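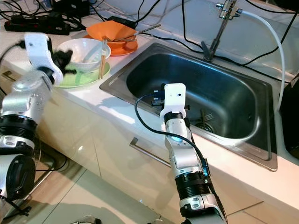
Capítulo 4
Tensioactivos y detergencia

4.1 Introducción

La eliminación de una grasa adherida a una superficie sólida mediante una fase acuosa es un problema de energías interfaciales. El agua pura presenta a 20 °C una tensión superficial próxima a 73 mN/m, valor elevado en comparación con el de la mayoría de los líquidos orgánicos, y moja mal las superficies de baja energía. Un triglicérido extendido sobre loza vidriada o acero inoxidable convierte la superficie expuesta en una superficie de este tipo. El agua se retrae en gotas y el contacto con la suciedad resulta insuficiente para desplazarla.

En el capítulo anterior se estudió el equilibrio de una gota sobre un sólido y se dedujo la ecuación de Young. Aquí se extiende ese tratamiento a sistemas de tres fases condensadas – sólido, aceite y disolución acuosa – y se introduce el efecto de las moléculas anfífilas sobre cada una de las tensiones implicadas. Se supone conocida la isoterma de adsorción de Gibbs (sección 2.6).

4.2 Estructura de los tensioactivos

Un tensioactivo consta de una parte hidrófoba, por lo general una cadena hidrocarbonada de 10 a 18 átomos de carbono, y de un grupo polar. Según la carga de este último se distinguen cuatro clases: aniónicos, catiónicos, no iónicos y anfóteros. Los aniónicos, entre ellos los alquilbencenosulfonatos lineales y los alquiletersulfatos, forman la base de la mayor parte de los lavavajillas de uso manual. Los no iónicos etoxilados predominan en las formulaciones para máquina, donde la formación de espuma reduce la eficacia mecánica del chorro.

Los jabones propiamente dichos, sales alcalinas de ácidos grasos, pertenecen también al grupo aniónico. Su empleo está limitado por la precipitación de las sales de calcio y magnesio en aguas duras. Los sulfonatos son menos sensibles a este efecto, aunque no inmunes; por encima de cierta dureza conviene añadir un agente secuestrante.

4.3 Concentración micelar crítica

Al aumentar la concentración de tensioactivo, la tensión superficial desciende hasta un valor a partir del cual permanece prácticamente constante. El punto de inflexión define la concentración micelar crítica (CMC). Por encima de ella, las moléculas añadidas se asocian en agregados, las micelas, cuyo interior hidrocarbonado puede alojar sustancias insolubles en agua. Este proceso se denomina solubilización.

La CMC disminuye al alargarse la cadena hidrófoba. En los tensioactivos iónicos de cadena lineal, la adición de un grupo metileno la reduce en un factor cercano a 2. La presencia de electrolitos la reduce igualmente, por apantallamiento de la repulsión entre grupos cargados. En los problemas del final del capítulo se tomará la densidad de la disolución diluida como 1.000 kg/m³, salvo indicación contraria.

4.4 Mecanismo de enrollamiento

Sea una película de aceite sobre un sustrato sumergido en la disolución. En el equilibrio, el ángulo de contacto θ, medido a través del aceite, cumple

γSA = γSO + γOA cos θ

donde los subíndices S, O y A designan el sólido, el aceite y la fase acuosa. La adsorción del tensioactivo en la interfase sólido-agua disminuye γSA. Cuando γSA se hace menor que γSO, el coseno cambia de signo, θ supera los 90° y la película se contrae en gotas que la agitación puede desprender. Si θ alcanza 180°, la separación es espontánea.

Dalsgaard y Mikkelsen, en sus notas de laboratorio de Trondstead, emplean el ángulo suplementario, medido a través del agua. El lector que consulte ese texto deberá invertir el signo del coseno.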